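Jornada de puertas abiertas en Gukik, Cáceres

En octubre fui a ver el taller de Gukik. Entré a las diez y salí pasada la una, con 2 folletos y bastante hambre.

La primera parte fue una charla sobre Ovow, el programa con el que graban y ordenan las tareas. Llevan 1.032 repeticiones guardadas y quieren llegar hasta 2.000 antes de pasar a otra cocina de prueba, la de Allthorpe. Se habló mucho de formatos de archivo y ahí me perdí un poco.

La demostración

Después pasamos a las mesas. La tarea era cambiar el rollo de papel de cocina: quitar el tubo de cartón gastado del portarrollos y poner el nuevo. El brazo es un PiPER y trabaja despacio - más de lo que esperaba. Me puse a un lado para ver cómo cerraba la pinza sobre el cartón, con el rollo nuevo de pie en la mesa y la bandeja blanca vacía delante.

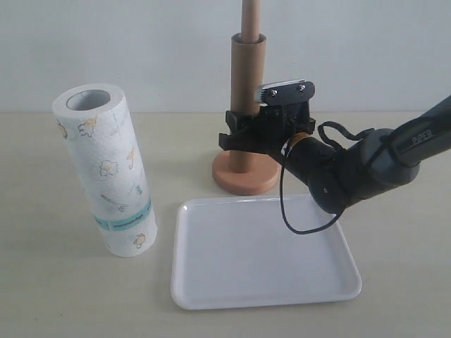

Cómo llegar

El taller está a las afueras y se aparca bien. Hay que apuntarse antes por correo. El café, de máquina.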